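4. Keeping old desktops going: what the repair logs show

4.1 Where the machines came from

The 366 desktop computers in our sample all passed through the repair workshop at Skulside between one spring and the next. Most had been given up by offices, schools and surgeries, and a good many had spent years under a desk collecting dust before anyone thought to hand them in. We were delighted by how much the workshop had written down. Every machine had its own log sheet with the reported fault, the parts swapped, the time spent at the bench and the place the machine went to afterwards. Sem Wuyts, who kept the sheets for most of that year, also added remarks in the margin ("fan sounds like a hedge trimmer"), and these turned out to be some of the richest material we had!

We left laptops out altogether. They break in different ways, they are glued and clipped together in different ways, and the Ikgate study has already covered them far better than we could have done in a single section. Desktop towers have had less attention, perhaps for the simple reason that they are thought of as easy. You take off the side and there it all is: board, power supply, drive cage and cables (Figure 3).

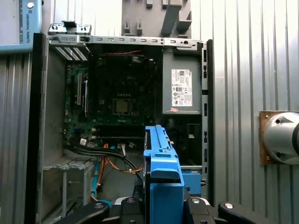

Figure 3. Desktop tower with the side panel removed and a blue plastic hard drive caddy in front.

4.2 Time at the bench

Ease of opening is only part of the story, though, and the log sheets let us look at the rest. We sorted each job into diagnosis, part removal, fitting and testing. Diagnosis took the largest share in nearly every group of machines, and it was also the part that varied most from one person to the next. An experienced repairer could often name a failing power supply from the way a machine cut out, while a newcomer might work through the memory, the drive and the graphics card before getting there. Fitting the new part was usually the quickest stage of all.

Storage faults deserve a special mention. They were the most common reason for a visit, and they were also the cheapest to put right. Drives that sit in a plastic caddy can be drawn out and slid back without a screwdriver, and repairers plainly loved them; the margin notes for these jobs are short and cheerful. Drives held in by screws on both sides took longer, mainly where the far side could not be reached until something else had been moved. A longer run of logs from Marras, which we were kindly allowed to read but not to copy, points the same way.

The longest storage job in the whole sample took 90 minutes. The fault itself was ordinary, but two of the fixing screws had worn heads and had to be coaxed out one small turn at a time.

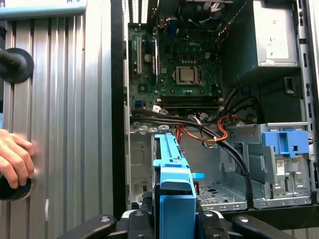 Processors were a different matter. Very few of them had failed, and we find this one of the most encouraging results in the study. A chip that was fitted when the computer was built will, in most cases, still be doing its job when everything around it has been replaced. What did fail was the cooling. Fans clogged or seized, and old thermal paste dried to a crust, so that a sound processor slowed itself down or shut off to stay within its limits. Several owners had reported such machines as "too old" or "worn out". A clean, a new fan and a fresh layer of paste brought most of them back, and the people who collected them were often amazed at the difference.

4.3 Spare parts

The workshop keeps a stock of 2,000 used parts, nearly all taken from machines that could not be saved. We had expected this stock to matter for rare items and found that it mattered most for dull ones: drive rails, front panel leads, odd-length cables, brackets. Such parts cost next to nothing, yet a missing one can hold up a repair for weeks. Muvier, the stock list program used at the bench, has no field for most of them, and repairers had taken to entering them under "other" with a description in their own words. We read every one of these entries, and they make a wonderful record of what people really need.

Maker-specific parts caused the longest waits. Where a power supply or front panel connector followed a common standard, a replacement could be found in the stock on the same day. Where it did not, the machine went on a shelf until a matching donor came in. We return to these shelved machines in Section 5, along with the question of how long a workshop can sensibly afford to keep them.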